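**Kit on loan: the Anevach hand-held gripper pair**

The Namard shared workshop has had a pair of Anevach grippers on loan since October. Members have asked what comes with the kit, how long it takes to learn and whether we plan to buy it. Azra Pavlović has been running the loan and Eleni Georgiou has done most of the recording with it, and this item is put together from their notes.

The kit is sold to groups that want to teach robot arms simple handling jobs and don't have an arm free all day to do it with. You hold one gripper in each hand, do the job yourself, and the recording goes to the training software. Each gripper has its own camera and a cube with printed markers, which the tracking uses to work out where the hand is. A head camera is part of the full kit and can be left out of the cheaper one. We took the full kit.

Setup took Azra 40 minutes the first time, most of it on calibration. It now takes her six. The printed manual covers the grippers well and the head camera badly, so use the version on the Anevach support page. Check that the markers are clean before you start. A thumbprint on one of them cost Eleni a whole afternoon of recordings, and the software gave no warning until she tried to export. 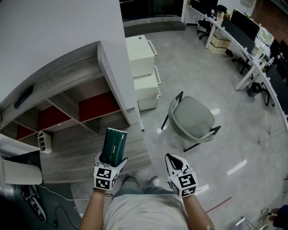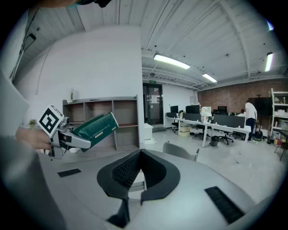
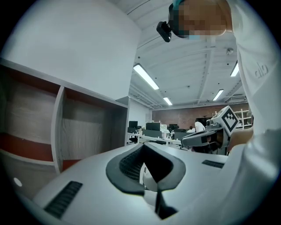
Picking up and placing small packaged goods is what the kit does best. The fingers close evenly and the trigger has enough travel that you can hold a light carton without crushing it. Eleni had 18 usable recordings at the end of her first session and says the number went up once she stopped rushing the release. Thin, flat things are harder. Envelopes and single sheets slide out unless you bring them to the edge of a table first, and we gave up on coins.

Comfort is fair. The weight sits toward the front, and after a long stretch you feel it in the wrists. Both of them now stop for a break between batches. The straps suit medium and large arms. Anyone smaller will want the extra padding, which is sold separately and should be in the box.

The software is the weaker half of the product. Recording is simple: one button, one light, and a sound when it stops. Sorting the recordings afterward is slow. You can't rename a batch, and deleting a bad take means going back through two menus every time. Anevach told Azra that an update is planned – they didn't give a date. Export worked without trouble on the Gough machine and failed twice on the older desktop, so please use Gough for now.

Support has been good. Azra's questions were answered by the next morning, and a replacement cable arrived before we had sent the faulty one back.

On buying: the loan can be turned into a purchase at the end, with the loan fee taken off the price. The other choice is to share a set with the Lurnurdale group, who would have it every second month. Azra prefers sharing. Eleni would like us to own one, mainly so that the calibration stays as we left it. Both agree that the full kit is worth the extra over the cheaper one.

Members who want to try the grippers before the loan ends can put their names on the sheet by the workshop door. Sessions are for two people and last an hour. Bring the items you want to handle, wear sleeves that aren't too bulky for the straps, and charge both grippers when you finish. The chargers are in the drawer marked with Azra's name.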